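March, handheld gripper notes, afternoon

Picked up where I left off with the fingertip pads. The old Stolora pads are off both grippers and the blue rubber ones are on, and wow, what a difference on soft stuff! The Stolora ones were fine on blocks and cups (we all liked them on cups) but they slid right off anything thin and floppy, so I'd pretty much given up on tissues with them.

Did the trash task today, two grippers, one in each hand. Started at 2:15, stopped when my left wrist started complaining. That's still my main gripe with this build – with the camera module on top, the weight sits too far forward and you end up squeezing the handle harder than you want to. Holovko's handle shape might help, there's one in the drawer with the Zerkgate cables if anybody wants to try it before me.

Logged 376 clips, threw out 8 for dropped camera frames. All 8 came from the same stretch, right after I bumped the USB hub, so I'm blaming the hub for now and leaving the recorder settings alone. Folder is trusuvley_trash_b, don't mix it with the a folder, that one has the old pads in it.

Things with loops are the fun part. Mask straps, hair ties, all that. A wrapper on its own is easy, you close and go, but bundle it with a tissue and something stretchy and you have to come in lower and close slower or the top bit peels away from the rest.
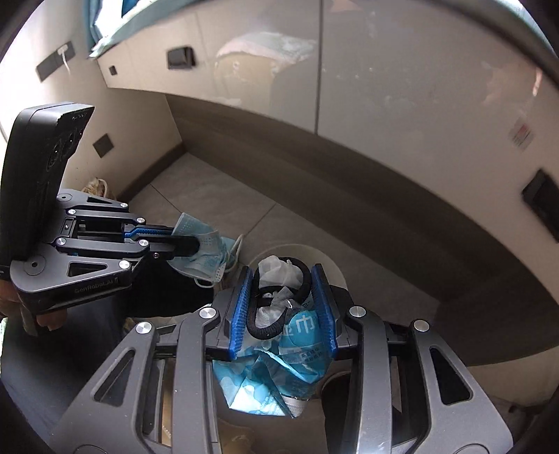 Also, I keep wanting to close all the way, and I should quit doing that. Partway is plenty for a mask, and the width signal gets noisy near fully closed anyway. On the old pads it didn't matter so much because you needed all the force you could get.

Width calibration: redid it before starting, the raw reading fully open is now 989 on the right one. Left one I forgot to write down, will do it first thing next time. Six spare pads left in the bag, so go easy on them.

Next: same task with the Holovko handle, and a shorter cable on the left side.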